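Project report: a riverside market hall, group model
Viorica Kovačević, with Edin Tomić and Yuzhen Qiu

I'll start with the bit that took us longest, because the drawings are all in the other folder and Špela Begović (our tutor) has seen them more times than she'd like. Our brief was a small market hall on the Zukiletti site, an old storage yard by the river, and we had to show it at two sizes: one model for the whole neighbourhood and one for a piece of the front wall.

Edin made the neighbourhood. We argued for ages over the colour and went dark brown in the end, so the existing streets would read as one heavy thing and anything new would stand out. The blocks are tiny and they're all glued in rows, and I have huge respect for his patience! The trees are thin pale sticks, no leaves, nothing fancy. I wanted proper little foam trees at first – I was wrong, they'd have hidden half the houses.

The front wall was my job. It's white, laser-cut, lots of thin slats set at an angle so that they make a lattice. My first file had 1178 separate lines in it and the cutter at Drosetti took one look and sent me away. I went back with 300 and it came out much better, and a lot cheaper too. 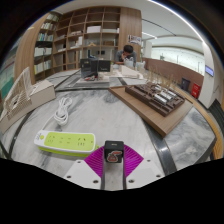 What I'd do differently is the base. I put the lattice on a beige cardboard box as a stopgap and then got used to it, and by the review it was too late to change. Fidel Saavedra, who was our guest critic, asked whether the box was meant to be part of the building. It wasn't! He was kind about it, but I've written "make the base first" on the inside of my notebook.

He liked the site model a lot more. He spent a good while asking Edin about the silver cylinders, and that got us talking about the old tanks in the yard and whether we could keep three of them as stalls. Yuzhen has drawn that up since (sheet 23) and I think it's the best thing in the project now, a bit annoyingly, as it wasn't in our plan at all.

Still to do: a new base, the section through the tanks, and a decent night-time view. Yuzhen is keeping the glue and the spare slats until then.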